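6. Sharing a washer with the Fleveo unit
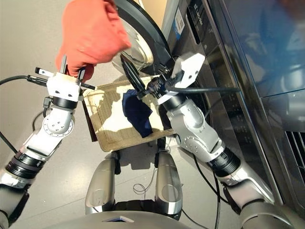 6.1 Before the shift

1. Set the basket on the floor in front of the washer, within reach of both arms.
2. Route loose cables away from the walkway.
3. Open the washer door all the way. Attendants still do this by hand at the Burnell site.
4. Sign in on the Helmy panel and select Station 2.

CAUTION: Press Hold before you reach between the arms and the door. Gloves do not replace Hold.

6.2 Who does what

The unit moves items between basket and drum. Attendants sort, check pockets, treat stains and choose the wash program. Bending is reduced, but expect more time at the sorting table.

Note: Loading counts are kept by station and are not used to rate staff. Send questions about duties to Meriem Amrani, ext. 3458.

6.3 If the unit stops

Error 300 means a grip was lost. Press Hold, free the item, then press Resume.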